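Before you open an issue: yes, pieces are missing. See "Known losses" below.

# Sutcombe Block Set

Measurements, lending notes and printable tray inserts for the shape-sorter blocks in the Sutcombe toy library. Maintained by Domingo Yáñez, who offered to "write down what's in the box" and now has a repository.

Last full sort: May 20, 2018

## What's in here

- `pieces.csv`: one row per block, with shape, color, widest measurement and which bag it lives in
- `trays/`: printable inserts, letter size, black and white (the color ones ate a cartridge)
- `loans.csv`: who had which bag, by card number only
- `notes.md`: complaints, mostly mine

`pieces.csv` has 34 rows. The cupboard has 31 blocks. Both numbers are correct and I'd like you to stop emailing me about it.

## Columns

| column | meaning |
|---|---|
| `piece_id` | two letters and a number, written on the bag tag and never on the block |
| `shape` | see below |
| `color` | plain names only: red, yellow, blue, green |
| `width_mm` | across the widest part, with calipers |
| `bag` | Flindaron or Bustos |
| `status` | `in`, `out` or `gone` |

The two bags are named after the shops they came from. Flindaron is the heavy canvas one. Bustos is a drawstring thing that has never once stayed drawn.

## Shape names

We lost most of an October evening to this, so the list is closed.

- `cylinder`: stands on its end. Not "circle." Not "coin."
- `star`: five points
- `hexagon`: technically a prism, and Sirna branch did write in to say so
- `heart`: measure across the lobes, not lobe to point
- `cube`: goes through the square hole, and also through a couple of others if the child is determined

## Sorting

Tip one bag at a time onto the big maple-colored board. The strips run in lighter and darker bands, which makes it easy to keep your rows straight and to spot a stray yellow piece, a bit less so once you've been at it for an hour. Group by color first and by shape second. Going by shape first feels cleverer and takes longer.

Stand the cylinders up. They roll. I've put this in bold in every version of the notes, and every version of the notes has been ignored.

The tops have a faint texture, so wipe them with a damp cloth and skip the scrubbing brush. Dry everything before bagging, even the ones that look dry.

## Known losses

3 rows are marked `gone`:

- one green star, last seen in a coat pocket
- one green hexagon, same coat
- one blue cylinder, no theories

Please don't delete these rows. The tray inserts are generated from the file, and if you remove a row the remaining outlines all shuffle up and the labels stop matching.

## Changes

**v2**
- Remeasured the hearts, properly this time
- Merged "orange" into `yellow`. In strong light the yellow pieces do lean orange, and we had ended up with both in the file
- Added the Sirna spares to `notes.md`

**v1**
- Typed up the index cards, including the coffee ring

## Reuse

Take whatever helps. If you print the trays at another scale, change the note in the corner too, or someone will turn up with a heart that fits nothing and ask me why.
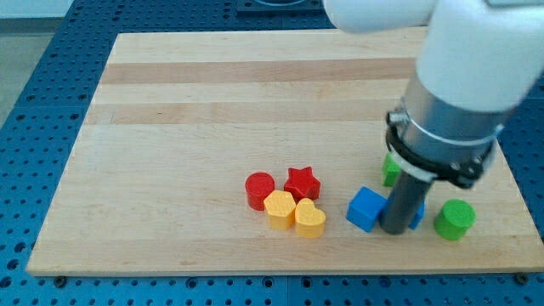 Corrections go in `notes.md` with your initials and the `piece_id`. "The red one" will be sent back.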